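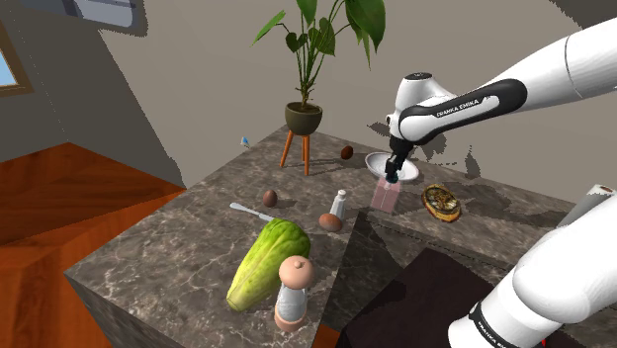

I signed my first apartment lease in Zanstead without reading past the page with the rent on it. I was in a hurry, the landlord was in a hurry, and the pen was already in my hand. So when I moved out and Beaudoin Rentals kept my whole deposit plus a bit extra, for a grand total of $3,348, I did what any grown adult would do. I called my mom. Then I went to small claims court.

If you've never been, forget everything you've seen on TV. Ours is a low room on the second floor of the old Flollden building, with a vending machine humming outside the door (it ate my dollar). Filing cost me $50, and I had to pay a bit more to have the papers served. You can bring a lawyer if you want one, but most of the people on the benches that morning had a folder and a nervous knee, same as me.

My folder was fat! I had printed every email, going back to the one asking if I could paint the bathroom. The judge wanted about four of those pages -- the lease, the move-in checklist, the letter saying why they were keeping my money, and the receipt from Ukorex, the cleaning company I'd hired on my way out. 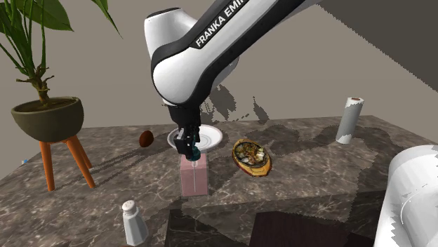 The checklist did most of the work. I'd filled it out at the kitchen counter on my first night, grumbling the whole time, and there it was in my own bad handwriting: stain by the closet, cracked tile, burner won't light. Beaudoin had charged me for all three. Their guy flipped through his copy for what felt like a week and then said he'd have to check with the office.

I didn't get everything. There was a hole in the bedroom door that was completely my fault, and the judge took $80 off for a broken blind I'd forgotten even existed. But I walked out with a judgment for just under $3,000, and I ate a very large sandwich in my car.

The check took until June to show up. I had to send two letters first, both certified, and I kept the green cards in the same folder. My new lease is in there now too. I read it twice before I signed, all 19 pages, and asked them to change the part about the carpets.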